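October 17, 2007

Day 19 of the no-sugar business and I remain unconvinced. The Skevulora book says that by now my cravings should have "melted away like morning frost." They have not. I stood in front of the vending machine at work for a good long minute this afternoon and read every label in it. Then I bought pretzels, which the book also frowns on, though it takes until page 50 to say so.

I did the weigh-in this morning. Down a pound and a half since the start, and I lose that much with a head cold. The scale is the old Gentile one from the bathroom closet and it gives a different number if you move it from the tile to the hallway. I used the tile number. I suppose I would have used whichever was lower, so there's that for scientific rigor.

What bothers me most is the sleep chapter. Two weeks without sugar and you are supposed to wake up before the alarm, clear-headed. I woke up before the alarm on two mornings, once from a cramp and once from the garbage truck. I've been writing it all down since the beginning and I can't find a pattern – good nights, bad nights, same as July when I was eating ice cream out of the carton.
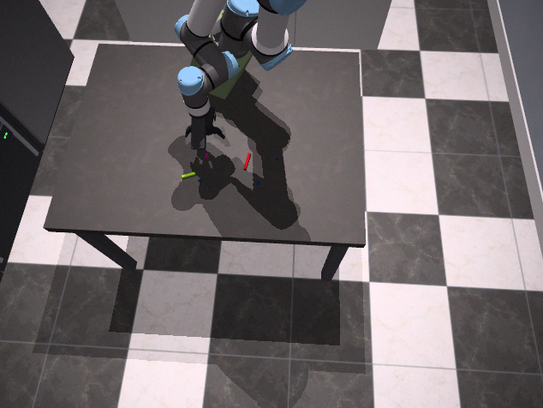

So is there anything in it at all? My afternoons may be a little steadier, but I also started eating a real lunch the same week, so I can't say which one did it.

Then there are the Lukix drops, $18 a bottle, to "support the transition." I read the back. Water, glycerin, cinnamon, and something called Urkora extract that the label says comes from a root and says nothing more about. I put the bottle back. The girl at the counter told me everyone swears by it. Everyone swore by the grapefruit thing too.

Dinner was chicken, green beans, half a baked potato. Looked up the dressing afterward and it has corn syrup in it, second ingredient, so maybe I never quit in the first place. Library wants the book back and there are 532 pages, most of them testimonials. I'll go to the end of the month since I said I would – but I'm not buying the cookbook.

Need to call about the gutters tomorrow.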